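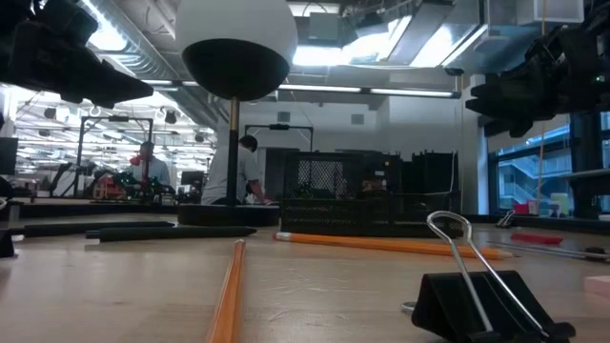
Arbeitsplatzausstattung Standort Sirnberg: neue Grundbelegung der Tische ab 26. Juli

Im Gebäude Sirnberg gilt ab dem 26. Juli eine einheitliche Grundbelegung für alle nicht fest zugeordneten Arbeitstische. Sie ersetzt die Übergangsregelung vom April. Fest zugeordnete Plätze können die Belegung übernehmen, müssen es aber nicht. Die Artikel sind im Bestellsystem Ravn unter der Gruppe 43 zusammengefasst und werden von Skevix ausgeliefert.

Zur Grundbelegung gehören eine Tischleuchte mit Standfuß, ein Drahtkorb für Kleinteile, stapelbare Ablagen, Bleistifte und Foldbackklammern. Alles Weitere gilt als persönliche Ausstattung oder als Projektmaterial und ist in der Grundbelegung nicht enthalten.

Leuchte

Verwendet wird das Modell mit schwarzem Rundfuß, dünner schwarzer Stange und weißem Kugelschirm mit schwarzer Unterseite. Der Fuß steht etwa mittig auf der Platte, der Drahtkorb rechts daneben. Wer mit der linken Hand schreibt und die Leuchte auf die andere Seite stellt, tauscht den Korb mit. Die Stange dient beim Versetzen nicht als Griff. Die Leuchte wird am Fuß angehoben und nicht über die Platte geschoben, da die hellen Holzoberflächen Schleifspuren schnell zeigen und sich nur durch Abschleifen ausbessern lassen.

Das Kabel wird hinter den Ablagen nach unten geführt. An den Tischen der Serie Pellow ist dafür eine Durchführung in der Platte vorhanden, an den älteren Tischen läuft das Kabel über die Hinterkante und wird mit Klettband am Untergestell befestigt. Klettband liegt im Materialschrank im Erdgeschoss, oberstes Fach.

Drahtkorb

Der rechteckige Korb aus schwarzem Drahtgitter nimmt Kleinteile auf, die täglich gebraucht werden: Radiergummi, Spitzer, Haftmarker, Klammern in kleiner Größe. Das Gitter ist fein, hält aber lose Büroklammern nicht zuverlässig zurück. Diese bitte in der mitgelieferten Kunststoffdose lassen und die Dose in den Korb stellen. Scheren und Cuttermesser gehören in die Schublade, auch mit eingezogener Klinge.

Volle Körbe sind die häufigste Beanstandung aus der Testphase. Einmal im Monat wird der Inhalt deshalb auf den Tisch geleert, sortiert und zurückgelegt. Leere Minen, Stummel und Klebezettel ohne Klebkraft werden entsorgt, Batterien kommen in die Sammelbox am Empfang.

Ablagen

Die schwarzen Ablagen stehen gestapelt an der Rückseite der Platte, hinter und rechts neben dem Korb. Die vordere Fläche bleibt damit zum Schreiben und Auslegen frei. Die zulässige Belegung beträgt 300 Blatt je Ebene bei Papier mit 80 g/m². Oberhalb dieser Menge biegt sich der Boden der Ablage durch und die darunterliegende Ebene lässt sich nicht mehr sauber bestücken.

Die Ebenen sind von oben nach unten wie folgt vorgesehen:

Eingang: alles, was noch nicht gesichtet wurde
In Arbeit: laufende Vorgänge, mit Klammer zusammengefasst
Ausgang: Post, Archiv, Weitergabe an andere Abteilungen

Beschriftet wird ausschließlich an der Stirnseite mit den Etiketten aus Ravn. Handschriftliche Etiketten lassen sich von der schwarzen Oberfläche nur mit Lösungsmittel entfernen, und das Lösungsmittel macht den Kunststoff stumpf.

Stifte und Klammern

Ausgegeben werden gelb lackierte Bleistifte mit rosa Radierende. Härtegrad HB, andere Härtegrade auf Anforderung. Die Stifte dürfen während der Arbeit auf der Platte liegen. Am Ende des Tages werden sie in den Korb gestellt, Spitze nach oben. Kugelschreiber und Marker sind weiterhin im Materialschrank erhältlich, gehören aber nicht zur Erstausstattung eines Tisches.

Für umfangreiche Vorgänge ist die große schwarze Foldbackklammer mit silbernen Drahtbügeln vorgesehen. Beim Ablegen im Stapel werden die Bügel flach auf das Papier geklappt. Hochstehende Bügel verhaken sich in der Ablage darüber und reißen beim Herausziehen die Deckblätter ein. Liegt die Klammer unbenutzt auf dem Tisch, spielt die Stellung der Bügel keine Rolle. Für Vorgänge unter 30 Blatt reicht die kleine Größe.

Verlassen des Platzes

1. Papier in die passende Ebene legen, vertrauliche Unterlagen in den Rollcontainer.
2. Stifte und Kleinteile in den Korb.
3. Projektmaterial an den im Projekt vereinbarten Lagerort bringen. Bei längeren Arbeiten darf es stehen bleiben, sofern der Tisch in der Raumliste als belegt eingetragen ist.
4. Leuchte ausschalten.
5. Platte trocken abwischen. Feuchte Tücher nur bei sichtbaren Flecken, danach nachtrocknen.

Glasreiniger ist für die Holzplatten nicht freigegeben. Bei Tinte oder Markerfarbe bitte nicht selbst mit Alkohol arbeiten, sondern eine Meldung in Ravn anlegen, Kategorie Oberfläche.

Bestellung und Ersatz

Verbrauchsmaterial (Stifte, Klammern, Etiketten) kann jede Abteilung ohne Freigabe abrufen. Leuchten, Körbe und Ablagen werden nur gegen Meldung des Schadens ersetzt. Die Lieferzeit von Skevix beträgt derzeit zwei Wochen für Ablagen, die übrigen Artikel sind am Standort vorrätig. Bei den Leuchten bitte angeben, ob der Schirm oder der gesamte Artikel betroffen ist, der Schirm ist einzeln lieferbar.

Nicht mehr benötigte Ablagen aus der alten grauen Serie werden im Lagerraum im Untergeschoss gesammelt. Sie sind mit den schwarzen nicht stapelbar, die Zapfen haben einen anderen Abstand. Mischstapel sind bitte aufzulösen.

Offene Punkte

Die Tische im Seitenflügel haben eine geringere Plattentiefe. Ob dort die Ablagen quer gestellt oder an die Wand gehängt werden, ist noch nicht entschieden. Bis dahin bleibt im Seitenflügel die bisherige Anordnung bestehen. Ebenfalls offen ist die Nachrüstung der Kabeldurchführung an den älteren Tischen, ein Angebot dazu liegt noch nicht vor.

Rückfragen zur Grundbelegung an Belmiro Rocha, Innendienst Sirnberg. Änderungswünsche zur Artikelgruppe bitte direkt in Ravn eintragen, sie werden mit der nächsten Sammelbestellung geprüft.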